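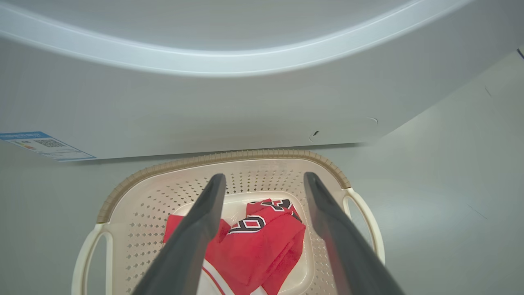
Basket work at floor level: the gripper open over a red jersey, with the front panel of the machine behind.

Penderier Laundry Handling Project
Gallery and Equipment Planning Notes
Drotivside Residential Services, Equipment Planning Office

Introduction

The Penderier project is examining whether a robot arm can take over part of the loading and unloading of household laundry machines in the shared laundry rooms at Drotivside. The work is at the planning stage for purchase. A loan arm has been in use since the spring, and the request for permanent equipment goes to the finance office in July. This page is intended for building managers, residents' representatives and colleagues at other sites who have asked what the work looks like and what it is expected to cost.

The notes are arranged by item of equipment. Questions of policy, including staffing and opening hours, are dealt with in the main project paper and are not repeated here.

The basket

Residents use their own baskets, and Drotivside does not intend to require a standard model. The basket in the photograph has perforated walls, a tan ribbed rim and open loop handles. Each of those features has a bearing on the purchase. Fingers can catch in perforations, a raised rim limits the angle of approach, and handles take up room at the sides that the gripper would otherwise use.

The specification asks bidders to demonstrate their equipment with baskets of differing depth and shape. A demonstration carried out only with a flat tray will not be accepted. Baskets for the supplier trials will come from existing stock at the laundry rooms, and no new money is requested under this heading.

The gripper

Two open fingers are used for all basket work at present. Mareike Diekmann, who prepared the technical annex, recommends that the permanent system keep this arrangement. Suction tools were considered for folded linen and were set aside, as the larger part of the load in a residential laundry room is clothing of mixed weight.

Replacement fingers are budgeted separately from the arm. The quotation from Litetti is $590 per set, and the annex provides for 2 sets in the first year: one fitted and one held on the shelf. Sites that plan to run the equipment in the evenings should consider holding a further set, as the supplier does not ship on short notice.

Finger length remains open. Longer fingers reach the bottom of a deep basket without bringing the wrist down to the rim, but they flex more under a heavy garment such as a bathrobe. Bidders are asked to state the maximum load at full reach and to say how it was measured.

The garments

Sports clothing makes up a good share of the laundry at Drotivside, where a number of residents belong to local teams. Jerseys are a useful trial item. The cloth is thin and slides against itself, and a bunched jersey presents folds in several directions. Large printed numerals give the vision software something to find, but they may also be read as separate objects if the software has been set up mainly on plain towels.

Suppliers will be sent a list of garment types in advance of the trials. They will not be told the order in which garments are to be presented, nor how the basket will be packed.

Small items such as socks are outside the scope of the first purchase. The planning office is aware that this will disappoint some residents.

The machine front

The household appliances in the laundry rooms stand on the floor without plinths, and their doors are low. An arm mounted on a fixed bench cannot reach down to a basket on the floor and also clear the curve of an open door. The specification therefore calls for a base that can be raised and lowered, or for a mounting position beside the machine at basket height. The first option costs more. The second uses floor space which, in the older buildings, is already taken up by folding tables.

Measurements of every laundry room are being collected by the building managers. Managers who have not yet returned the form are asked to do so before the end of the month. The form should give the clear distance from the front panel of each machine to the opposite wall, with the door fully open.

No modification of the appliances is proposed. Labels, screw covers and openings on the lower panel must remain accessible, and any mounting that would hide an energy or product label will be refused.

The floor

Floors in the laundry rooms are light in color and reflect the ceiling lamps unevenly. This has proved to be of more importance to the vision system than was expected at the outset. A pale basket on a pale floor gives a weak outline, and settings that suit one part of a room may perform poorly a few feet away.

Slavica Ionescu has asked that lighting be treated as part of the equipment budget and not as building maintenance. The present draft includes a sum of $1,000 per room for shaded lamps and a matte floor mat. The figure covers materials only. Installation will be carried out by the in-house electrical team, whose hours are charged to the site.

Mats must lie flat and have beveled edges, so that residents using walkers or wheeled carts can pass without difficulty.

The camera

The planning office favors a small camera mounted at the wrist, with a view past the fingers into the basket. A camera on the ceiling or wall would show more of the room, but it would also record residents as they come and go. The data protection review was clear in its preference for the closer view. Bidders offering a fixed camera in addition must explain what it is for, who may see the recordings, and how long they are kept.

Spare camera cables should be included in every bid. They are inexpensive, but the loan arm was out of service for 9 days in the spring while a replacement was on order - a delay that could have been avoided with a part kept on site.

Service and support

Mazandarani has supplied the loan arm and is expected to bid. For reasons of fairness, its staff will take no part in preparing the trial conditions, and all bidders will be given the same access to the laundry room and the same setup time.

Service contracts are to be priced for the full period of use. Bids that leave out software updates or charge for them under a separate agreement will be adjusted before comparison. Training for site staff should be listed as its own line, with the number of hours stated. It should cover stopping the arm safely, clearing a caught garment, changing the fingers and wiping down the camera.

Sites considering a similar purchase are advised to settle the question of storage early. The loan arm arrived in a crate that was too wide for the laundry room door, and the crate must be kept for its return. It currently occupies a bay in the bicycle store.

Requests and corrections

Building managers may obtain the measurement form and the technical annex from the Equipment Planning Office. Requests to attend the supplier trials should be sent to Slavica Ionescu, with the name of the site and the number of people wishing to attend. Questions on quotations and spare parts should be addressed to Mareike Diekmann.

Visitors to the trials are asked to stay behind the marked line while the arm is in motion.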